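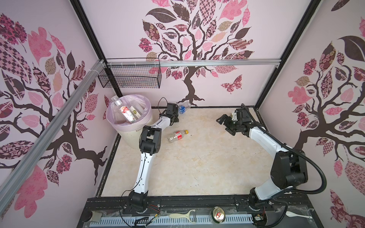 3.2 Serve reception load

Reception load was logged for 11 players at the Drundura club over 6 matches. Each serve was coded by landing zone, as in Vītola and Ramanauskas.
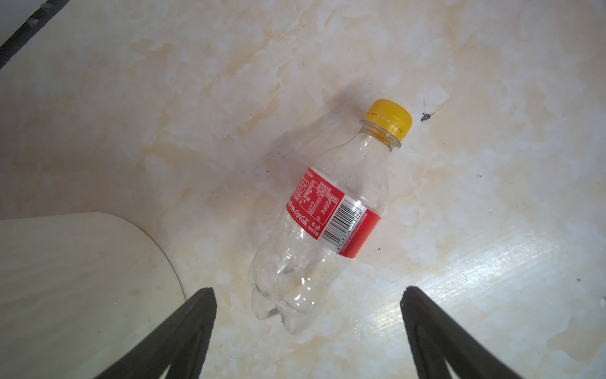
Figure 4. Clear plastic bottle with a yellow cap and a red label.

Of 400 coded serves, 275 went to the two outside receivers.
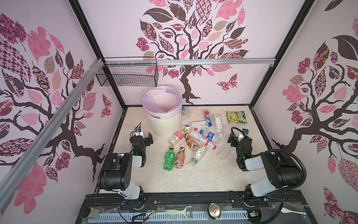

The libero took most of the rest. Serves that hit the net were left out. 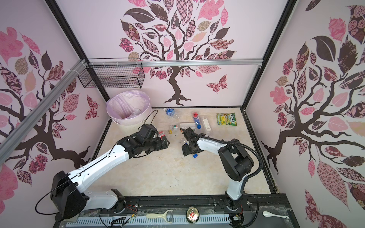
Load per set was then compared with jump counts from the same sets (Section 3.3).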